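4.2 How people pick a sleeping pad

I went into this part of the study thinking weight would win, and boy, was I wrong! We asked 192 campers at the Banddale site what they looked at first when they bought their last sleeping pad, and 98 of them told us it was thickness. Only 47 said weight, and most of those were backpackers (Silvana Marinho had called that one back in May, so I owe her a coffee). The rest gave us a mix of price, noise and how small the thing rolls up.

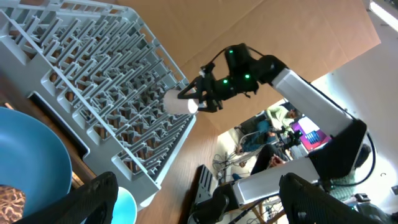 Figure 3. Dish rack on a wooden tabletop, with a blue bowl beside it.

What I liked best was the follow-up chat, where we let people grumble as long as they wanted. Five of them had already sent a pad back over the valve alone, and they had plenty to say about it! Elaine Leite sorted the comments by hand using the Nguyen-Tran scheme, which lumps valve trouble in with general comfort. I'd have split the two, and I've done so in Table 4, so please read our comfort scores with that in mind.

We also asked about foam versus air. Car campers leaned toward foam, and they were pretty loyal to it, while people who hiked in past Gisenau nearly all carried air pads. I come back to that gap in Section 5, along with the question of how cold the ground was.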